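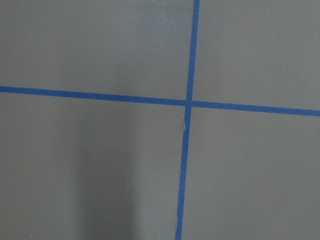
The Clunar sorting table is supplied with a plain top, and the bays are laid out by the user to suit the goods being sorted. Masking tape of the ordinary decorating sort is all that is needed, and it can be lifted and moved when the stock changes. Start with one long strip and one cross strip. Blue on a grey top is easy to follow, and the place where the two strips overlap looks slightly deeper in colour, so it makes a handy point to measure from when the remaining lines go down. In this guide it is called the first crossing.

## 4.1 Before you start

You will need:

- one roll of low-tack tape (Brarneria part 769, or any similar tape)
- a steel rule or tape measure
- a soft pencil
- a dry cloth and a damp cloth
- a plastic scraper or an old bank card

Clear the table top completely. Wipe it with the damp cloth, then the dry one, and leave it for 20 minutes before taping.

**Caution:** Do not cut tape on the table top with a knife. Blade marks go through the matt finish and cannot be polished out. Tear the tape, or cut it with scissors before you lay it.

## 4.2 Laying the long strip

1. Decide how deep the front row of bays needs to be. For folded garments, allow 260 mm. For small packets you can go narrower.
2. Measure that distance from the front edge of the table at both ends and make a light pencil mark at each.
3. Stick the end of the tape down over the left-hand mark and unroll enough to reach the other side.
4. Pull the tape just taut, hold it above the second mark and lower it in one movement.
5. Press it down from the middle towards the ends with the flat of your hand.

Note: A long strip that runs slightly out of true will not affect sorting. Lift and relay it only if the bays are to hold trays of a fixed size.

## 4.3 Laying the cross strips

1. Mark the position of the first cross strip at the back edge and the front edge.
2. Stick the tape down at the back and bring it towards you, over the long strip.
3. Press down firmly at the crossing. Two layers of tape stand a little higher than one, and a corner of card can catch there.
4. Run the scraper along the strip, keeping it flat.

The front half of a cross strip is where wavy edges usually appear, as the tape is being pulled towards the body. Lay it in one length if you can. If you must join two lengths, overlap them by 30 mm and put the join well away from the crossing.

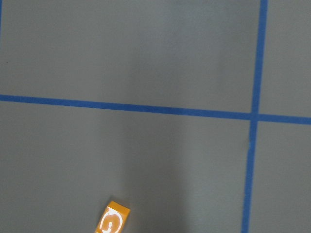

One user of the Drirau model wrote that she had given up on cross strips altogether and now used a single line down the table, with returns on one side and new stock on the other. This works well for two kinds of goods. With three or more, items tend to drift over the line by the end of a shift, and we still suggest full bays.

For a table with more bays, repeat the steps in this section for each extra cross strip. Measure every one from the first crossing, along the long strip, so that small errors do not add up. 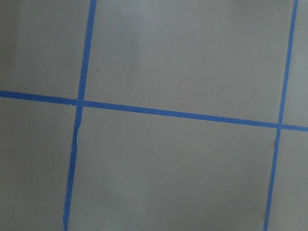
Two cross strips and one long strip give six bays, three at the back and three at the front. Keep the widest pair for whatever arrives in the greatest quantity. Labels may be stuck to the tape itself, but leave the surface inside the bays bare so that it can be wiped.

## 4.4 Care and removal

- Check the edges of the tape when you wipe down. Press back any that have lifted.
- Wipe along the strips, never across them.
- To remove a strip, warm it with your hand, lift one end and pull it back slowly at a low angle.
- Take up the upper strip at a crossing first.

**Caution:** Do not use white spirit or nail varnish remover on tape residue. Use warm water with a little washing-up liquid.

If you have the Hoàng folding frame, take up any tape that crosses the hinge before folding the table. See section 5.

Section revised Sep 26, 2021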